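A day at the Ivside paper mill

Ivside opens its gates to the public once a year, in November, and this time I got a place on the morning tour. I have been buying their blotting paper for my bookbinding for a long while and wanted to see where it comes from. There were 17 of us, mostly from the evening classes, plus a couple who had come for the canal walk and seen the sign.

Getting there

The bus from the station stops at the bottom of Mill Lane and it is a steep walk up from there. If you drive, the lower car park fills early and you will be sent to the field behind the chapel, which was very muddy. We were asked to be at the gatehouse by half past nine. Coats and bags go in lockers, and you need a pound coin, which you get back.

Kamonchanok Boonyarit met us and took us round. She started in the finishing room and now runs the wet end, and she was happy to be interrupted. Ear plugs are handed out at the first door. Take them, even if you think you won't want them.

The beater floor

The mill makes most of its sheet from cotton linters, which arrive pressed into boards like thick felt. These go into the beaters with water and are circulated under a heavy roll until the fibres break down. Kamonchanok drew off some stock in a glass jar and held it against the window so we could see how evenly it was spread. Blotting paper gets a short beating, so the sheet stays open and soaks up ink. Writing paper stays in much longer.

The floor is wet everywhere and slopes to a drain down the middle. Wear proper shoes.

The machine hall

The older of the two paper machines was stopped for a change of felt, so we could walk along the whole length of it. The other was running a cream laid paper for a stationer. You see the watery stock run on to the wire at one end, and by the time you reach the drying cylinders it is a sheet you could write on. It is hot at that end and smells faintly of ironing.

The watermark comes from the dandy roll, a light wire-covered cylinder that turns on top of the wet sheet. Lakmal Bepari looks after the rolls and had several out on trestles. The one for the Kandach range has a heron on it, soldered up from fine wire, and he has repaired its beak more than once. He said a good roll should last for 300 runs if it is washed properly. I would happily have spent the rest of the morning with him.

Sorting and packing

Every sheet of the better grades is still looked over by hand. The sorters fan a corner, lift it and turn it, and throw out anything with a speck or a crease. We were each given a pile to try. I passed two sheets that Kanyarat Bunnag took straight back out, both with a small hair in the surface that I only saw once she tilted them to the light.

Rejected sheets go back to the beaters. Offcuts are sold in the shop by weight.
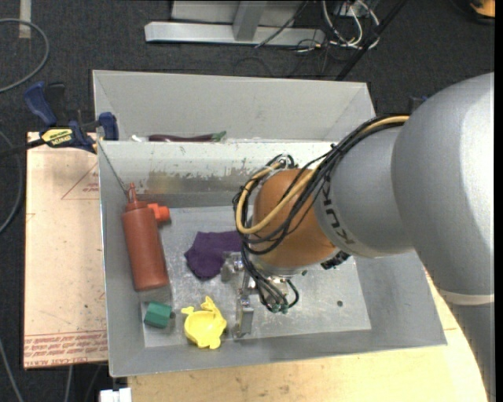

Lunch and the shop

Soup and a roll in the canteen cost £7, and the leek and potato was good. Tea was included in the ticket. The shop is in the old rag store and opens only on tour days. I bought a bundle of offcuts, a pack of blotting paper and two sheets of the heavy Morik cover paper in dark green, which I have not seen on sale anywhere else. They take cards.

Practical notes

The tour lasts two and a half hours with a good deal of standing. There are stairs to the beater floor and no lift, though the machine hall and the shop are level. Photographs are allowed except in the colour kitchen. Places are booked by writing to the mill office, and the list for next year opens in spring.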